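Contrôle sécurité logements meublés — passage d'août
Résidence Fatidia, site d'Ellport, bâtiment Starow
Grille remplie sur place, commentaires au fil de l'eau. Version tapée vite, corrections bienvenues.

Légende : C = conforme / NC = non conforme / AR = à revoir / SO = sans objet

1. ENTRÉE ET CIRCULATION

1.1 Porte palière, fermeture complète — C
1.2 Serrure, trois points — C. Dur au tour de clé, graphite à prévoir.
1.3 Verrou manoeuvrable de l'intérieur sans clé — C
1.4 Passage libre jusqu'à la fenêtre de secours — AR. Deux valises dans le couloir. Déplacées pendant la visite, mais elles vont revenir, à dire aux occupants.
1.5 Seuil, barre de jonction — NC. Une vis manque, la barre se lève quand on marche dessus côté salon. Même remarque qu'au passage précédent !
1.6 Éclairage couloir — C. Ampoule changée, cache à remettre.

2. DÉTECTION, ALARME

2.1 Détecteur de fumée présent à l'étage de couchage — C
2.2 Test bouton — C, son franc, entendu porte fermée.
2.3 Date de péremption lisible — AR. Étiquette repeinte. Démonter le socle la prochaine fois, pas d'escabeau aujourd'hui.
2.4 Distance au mur suffisante — C
2.5 Consigne incendie affichée — NC. Ancienne version, avec le numéro d'avant. La nouvelle est au bureau, en prendre 6.

3. ÉLECTRICITÉ

3.1 Tableau accessible, circuits repérés — C. Repérage au crayon, lisible.
3.2 Différentiel, test — C
3.3 Prises fixées, pas de jeu — AR. Celle derrière la commode bouge un peu. Hors tension puis resserrer.
3.4 Multiprises en cascade — NC. Une dans l'autre au salon, débranchée sur place. À remplacer par une seule, modèle à interrupteur.
3.5 Chargeurs, pas sur literie ni coussins — C le jour de la visite. Rappel oral fait quand même.
3.6 Radiateurs dégagés — C. Linge sur celui de la salle de bains, retiré.

4. CHAMBRE PRINCIPALE

4.1 Lit, stabilité du cadre — C
4.2 Tête de lit, fixation — AR. Grise, capitonnée en bandes. Léger jeu quand on pousse d'une main. Vérifier les boulons bas, clé de 13 sauf erreur.
4.3 Literie, état — C. Couette blanc cassé, rien à signaler, pas faite mais c'est pas notre sujet.
4.4 Mur — C. Peinture blanche, quelques petites marques. Pas d'humidité au testeur.
4.5 Rangement, objets en hauteur ou en équilibre — AR. Grand carton brun au bord du lit, côté opposé à la tête de lit ou presque, penché. À poser à plat par terre, contre le mur, avant ce soir. Un vêtement ou une serviette bleue sur la couette, sans incidence.
4.6 Cartons et emballages, quantité — AR. Un grand ça va, mais voir la cave (point 7), c'est là que ça s'accumule.
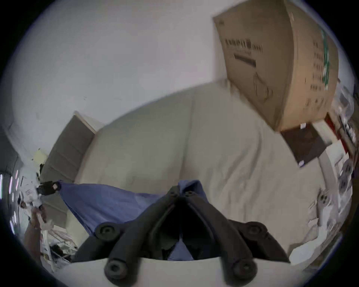
Durrani : pour le carton, d'accord pour le mettre au sol, mais pas dans le couloir svp, sinon on perd le passage du 1.4. Et je préfère qu'on laisse les occupants le faire eux-mêmes, on ne touche pas aux affaires sans accord écrit. Pour la tête de lit je peux passer avec les clés, prévenir la veille.

Noté. Règle reprise pour tout le bâtiment : on signale, on ne déplace pas, sauf danger immédiat ou passage bloqué. Donc pour les valises du 1.4 et la multiprise c'était bon, pour le linge du radiateur aussi à mon avis — à confirmer.

4.7 Fenêtre, ouverture complète — C
4.8 Entrebâilleur — NC. Absent côté droit, reste deux trous de vis. Commander la pièce, réf. 397 au catalogue du gardiennage, vérifier le sens d'ouverture avant.
4.9 Cordon de store attaché en hauteur — SO, pas de store.
4.10 Lampe de chevet, abat-jour à distance de l'ampoule — C

5. CUISINE

5.1 Flexible gaz — SO, tout électrique.
5.2 Plaque, aucun textile à proximité — C
5.3 Hotte, filtre — NC. Gras. Lavage ou remplacement, pas plus tard que le prochain passage.
5.4 Couverture anti-feu — C, pochette murale, languettes dégagées.
5.5 Produits d'entretien hors de portée des enfants — AR. Sous l'évier sans loquet. Pas d'enfant déclaré dans le logement, loquet quand même si le stock le permet.
5.6 Réfrigérateur, joint — C

6. SALLE DE BAINS

6.1 VMC, aspiration (test feuille de papier) — C, faible mais ça tient.
6.2 Eau chaude, température au robinet — AR. Thermomètre déchargé, pas de mesure. Mitigeur reglé à mi-course.
6.3 Tapis antidérapant — NC. Ventouses mortes, à jeter.
6.4 Aucun appareil branché près de la baignoire — C
6.5 Joint silicone — AR. Noirci dans l'angle, pas décollé.

7. CAVE ET LOCAL COMMUN

7.1 Porte coupe-feu, ferme seule — NC. Calée avec un bout de bois. Cale retirée, retrouvée en place en repartant, vers 17 h. Mettre une affichette sur la porte.
7.2 Cartons, emballages vides — NC. Tas devant le box 123, hauteur d'épaule environ. Rien ne doit rester dans l'allée, même plié. Courrier au box, copie Fatidia.
7.3 Extincteur, plombé, aiguille dans le vert — C
7.4 Éclairage de secours — AR. Bloc du fond très faible, batterie sans doute.
7.5 Poussettes et vélos — C, tous au râtelier.

À FAIRE EN PREMIER
— porte coupe-feu et allée de la cave (7.1, 7.2)
— barre de seuil (1.5), une vis et c'est réglé
— entrebâilleur chambre (4.8)
— carton de la chambre, message aux occupants (4.5)

À FAIRE ENSUITE
— tête de lit, Durrani avec les clés (4.2)
— filtre hotte, tapis, joint
— consignes incendie à jour, tout le bâtiment
— thermomètre : le recharger AVANT de partir

REMARQUES DIVERSES
La grille est trop longue pour un logement de cette taille. On pourrait fusionner 4.5 et 4.6, c'est toujours la même chose qu'on écrit. Et ajouter une ligne « meubles hauts fixés au mur » qui n'existe nulle part, alors que c'est demandé à Starow depuis l'an dernier. Pas regardé cette fois-ci, du coup. À rajouter à la main sur les exemplaires qui restent.

Pour l'accès écrit des occupants : formulaire au bureau d'Ellport, classeur du bas. Faire signer avant l'entrée, pas après comme la derniere fois.

Contre-visite pour les NC seulement, les AR attendront le passage suivant, sauf 4.2 et 4.5. Double de la grille laissé dans la boîte aux lettres du logement.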